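Home Swap Diary Keepers Wanted – Clindbridge and nearby villages

Hello! I'm looking for people who'd like to keep a diary of their home life this winter, starting in January, for a book I'm putting together about how we spend our evenings once it gets dark. I did a small version of this a few years ago and loved every page people sent me (including the one that was mostly complaints about a boiler), so I'm having another go with a bit of money behind it.

You'd write for 8 weeks, 5 evenings a week, and it can be as short as you like. What you cooked, what you watched, who rang, which lamp you sat under, whether you gave up and went to bed at half past seven. Spelling doesn't matter. I'll post you a Stendinier notebook, or you can type it up if your handwriting is like mine.

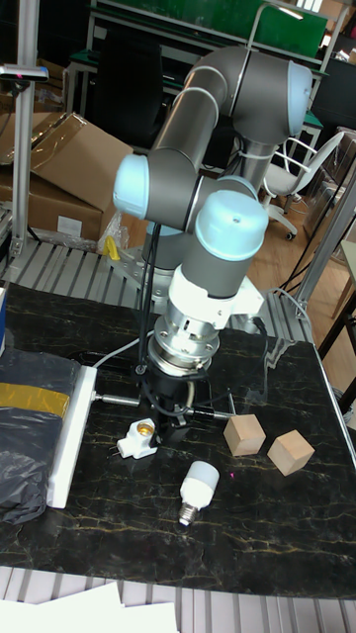

Do I have to let you use my real name?

Everyone gets a made-up name in the book, and I'll change the street and the names of anybody you mention too. You'll see your pages before they go to Kettani, who are publishing it, and you can cross out anything you like.

The fee is £270, with £100 of that paid when you start and the rest when the notebook comes back. You need to be over 18 and living within a bus ride of Clindbridge. I'd especially like to hear from night workers, people in shared houses and anyone who has just moved here – I had hardly any of you last time!

To apply, write me a page about yesterday evening and drop it in at the Privum bookshop, marked "Winter Diaries". They'll pass it on to me.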